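Clundton Library Newsletter
Nov 16, 2020

Reading room hours and the fall book swap

The reading room on the second floor is open again in the afternoons, from noon to five. Mornings are still set aside for returns and shelving. Borrowed books are held for a short time before they go back on the shelf, so a title may show as returned in the catalog and still not be ready to lend. If you need something by a certain date, call the front desk and ask for it by title.

Seats are first come, first served. The long tables by the windows have fewer chairs than they used to, and the small desks along the north wall are one person each. The public computers can be used for an hour at a time. Printing is still ten cents a page, paid at the desk, exact change if you can manage it.

We ran the book swap in September this year instead of in spring. It was held on the lawn behind the building over two days, with tables set well apart. People brought in over 3000 books, more than the spring swaps usually see, and much of it was very good. Many households had cleaned out closets and spare rooms over the summer. Cookbooks and mysteries went first, as they always do. Encyclopedias did not go at all.

At the end of the second day there were 700 books left. Most of them have been sorted and sent on. The children's books went to the two elementary schools, and the better paperbacks are on the cart by the front door, where you can take one without signing for it. A small number were too damp or too worn to pass along and were recycled.

A few things to know for next time. Please do not leave boxes outside the building overnight. It rained once during the drop-off week and we lost three boxes of hardcovers that way. Please also check between the pages before you give a book away. We found letters, a savings bond, a pressed fern and a good many photographs. The letters and photographs are in an envelope at the front desk. If you gave books this fall and think something of yours may be in there, come and look.

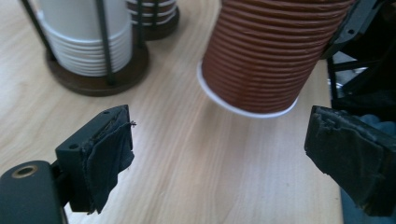

AROUND THE BUILDING

The new shelving from Risetti has arrived for the local history room. It replaces the metal units along the back wall, which had started to lean. The new shelves are deeper, so the oversized atlases and the bound newspapers can lie flat. The room will be closed for a week while the collection is moved, and after that the county maps will be in the drawers to the left of the door and no longer in the hall.

The bound newspapers are the bigger job. There are 58 volumes of the old Clundton weekly, and many of the spines have split. We are wrapping each one in plain paper and tying it with cotton tape until it can be repaired. You can still ask to see a volume, but please let the staff take it down and open it for you. Pages should not be copied on the flatbed machine — the pressure is hard on the bindings. Photographs without flash are fine.

The Hirano microfilm reader is working again. It needed a new lamp and a belt, and the belt took six weeks to come. The focus knob is stiff. Turn it slowly and it will get there. The reader can be reserved for up to two hours, and reels should go back in the box they came out of, with the label facing out. Several reels from the 1930s were put away in the wrong boxes over the winter and we are still matching them up.

The catalog is moving to a system called Dutero after the new year. Your card number will stay the same. Your PIN will not carry over, and you will be asked to choose a new one the first time you log in. Saved lists will not carry over either, so if you keep a list of books you mean to read, print it or copy it down before the end of December. Holds that are already in place will be moved by hand. If you have a hold and do not hear from us by the middle of January, please call.

Two of the reading groups are meeting again by telephone. The history group is on its second book of the fall, a long account of the building of the canals, and has room for more people. The mystery group is full, but there is a waiting list. Large-print copies can be requested for either group, and the audio versions can be borrowed on disc or downloaded. The poetry group has decided to wait for warmer weather so that it can meet outside.

Overdue fines remain suspended through the end of the year. We would still like the books back. A number of titles with long waiting lists were checked out last winter and have not been seen since, among them four copies of the same bread book. The return slot on the east side of the building is open day and night. The one by the parking lot sticks in cold weather, so give the handle a firm pull and check that your books have dropped before you leave.

The library will close early on the day before Thanksgiving and will stay closed through that weekend. Items due during the closing will be due the following week.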